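Ovura Robotics Club: Summer Gallery

Home
About the club
Gallery
Join us

Posted 2023-07-18 by Şükran Güler

Welcome to the gallery, and thank you for being so patient with us! I know several of you have been asking since the spring when the new page would go up, and the truth is that I kept starting it and then somebody would need a hand with a stripped thread and off I'd go again. But the term is over now, the kettle is on, and I have finally sat down with a big folder of notes from the last few months to put something together for families, old members and anyone thinking of joining us in the autumn.

For those who are new to us, we are a small club that meets after school in the back half of the design and technology block, and this year the students have been working on grippers. Each team had to plan, put together and test a two-fingered hand, and then use it on things that were never meant to be held by a machine. Bottles and wooden blocks are all very well, but Trilok Awasthi, who runs the build side of the club with me and has far more patience than I do, was keen that the students should meet some awkward shapes early on, while there was still time to change their minds about the finger pads. I think he was quite right, though there was some grumbling on the night (and a fair bit of laughing as well).

The teams chose their own names, as they always do, and after a very long discussion we ended up with Trudetti, Ristari and Dwivedi, the last of these being a tribute to a much-loved maths teacher. There were seven students in the senior group this year and they all stayed to the end, which pleased me more than I can say.

1. Getting hold of the curved wall

The pink shell was by a long way the most argued-over object on the test table. It is smooth on the outside and covered in tiny dimples on the inside, so the two finger pads have quite different surfaces to deal with, one on each face. The rim is rather thick too, and a bit rough and crumbly.

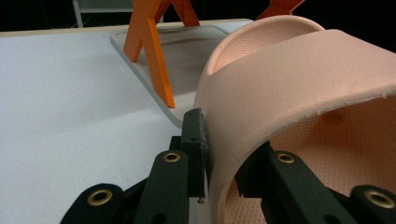 I'm very fond of the black linkage with its brass eyelets, which I think look terribly smart. The pad on the outside has a slightly rough grip surface along the edge where it touches the pink, and if you have sharp eyes you'll find its two screw holes as well. The orange stand on the grey tray behind is another of those shapes that looks simple until you try to work out where a finger ought to go.

2. From the students' logbooks

We ask everyone to keep a logbook, and although there is always a groan when the books come out, the entries are a joy to read later on. With permission, a few lines from this year:

"Closing harder is not the same as holding better. Wrote this on the cover so I remember." (Trudetti)

"We moved the pad up by one hole and had to do all the tests again. Next time do the pad first." (Ristari)

"Mr Awasthi asked what would happen if the thing was heavier on one side. We did not have an answer so we went and found out." (Dwivedi)

3. Coming along in the autumn

We'll be opening the doors for one tidy-up afternoon in August, mostly to sort the screws back into their proper drawers, and new members and their grown-ups are very welcome to drop in, have a biscuit and try out a gripper for themselves. You don't need to have built anything before. If you can come, please leave your name at the school office so that I know how much squash to buy.

Back to top
Contact the club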